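Folding people wanted for our cloth table

Hello! I'm Léonie Sabatier and I look after the practice room at Renano, where we spend our days on the least glamorous job in any house: the pile of cloths. Tea towels, dusters, napkins, all the stuff that gets scrunched up and left on the side. We're putting together a plain household guide to sorting and folding it, and I need 13 people to come and do it their own way while I take notes.

You don't have to be tidy. I'd quite like a few of you who aren't! If you shove everything in a drawer and lean on it until it shuts, please do write in.

The work happens at one big beige table. You get a heap of crumpled cloths in different colours, blue and tan and so on, and you sort them, flatten them and fold them however you would at home.
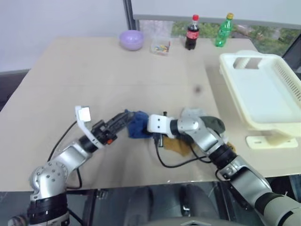

A session lasts a morning or an afternoon, your choice, and you can sit or stand. I leave kitchen bits along the back of the table (a lavender bowl, a couple of bottles of pop) and the dish rack stays on the right, as most people's worktops have something on them and I want you working round it. Please don't move the rack. Everything else you can shift if it annoys you.

Some of you came to the first round in January and I've been pestering you for comments ever since.

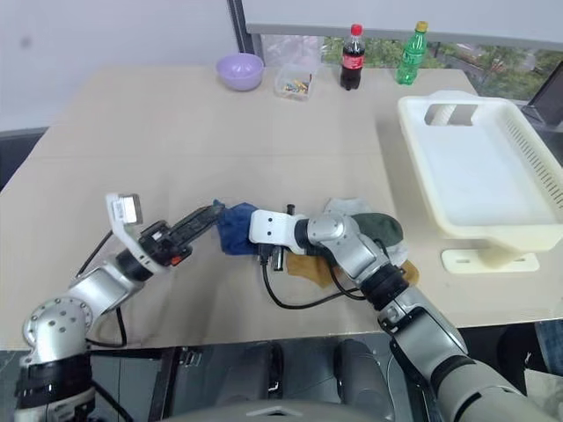 Rukhsana Jatoi wrote back that she'd expected to be bored silly and ended up arguing with herself over whether you start from a corner or from the middle. She also said the chairs were too low, and she was right, so we've got new ones.

We've logged 1,036 folds so far and I'd love to get to 1,572 before the guide goes off to Drorier for printing. The small cloths are going well. It's the big floppy ones I'm short of, so if you have strong feelings about tablecloths, say so in your message.
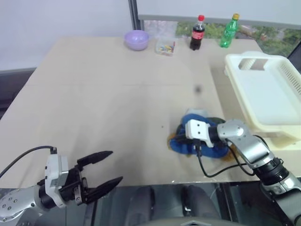 Pay is £177 for three sessions, travel on top if you keep your tickets. Tea and biscuits are on us. You need to be over 18 and happy to chat while you work, and left-handers are very welcome (I've only had two!). No experience needed, no CV either.

To put your name down, leave a note at the Renano front desk with your phone number, which sessions suit you and one line on how you fold a tea towel. Closing date is 09/08/2022 and I'll ring everyone back, even if it's a no.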